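Progress Report: Retirement of the Ferside Mail Client
Prepared for the Montoya Fund, June 11, 2021
Submitted by Birdie Thibodeaux, Program Lead, Gravano

1. Summary
The grant supports the orderly closing of Ferside and the transfer of its remaining account holders to Jivbridge. Work is on schedule, with one item carried over from January. Of the 911 accounts in the pilot group, 88 have not yet been moved. The remainder now open in Jivbridge by default, with folders and contact lists in place.

2. Work completed
The import tool was released to all pilot users after 2 rounds of testing. It copies labels, drafts and snoozed messages. Filters are converted where an equal rule exists in Jivbridge - those without a match are listed in a notice to the account holder. The help pages were rewritten in plainer language and the old sign-in page now carries the closing notice.
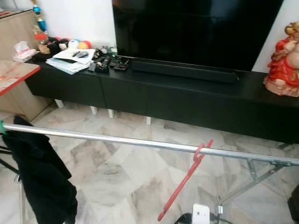
Television, soundbar and drying rack in a living room.

3. Open issues
Nine support requests remain unresolved. Most concern shared calendars, which Ferside stored in a format that the import tool reads only in part. A corrected version is under review. Reminders attached to archived mail also lose their time zone during transfer, and affected users have been notified.
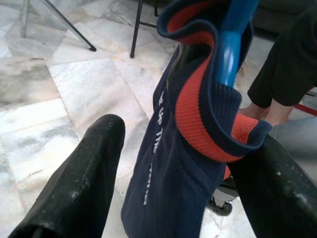

4. Next period
Gravano will move the remaining pilot accounts, close the calendar requests and set the date on which Ferside becomes read-only. No change to the approved budget is requested. We ask the Fund to confirm that unspent testing money may be applied to user support.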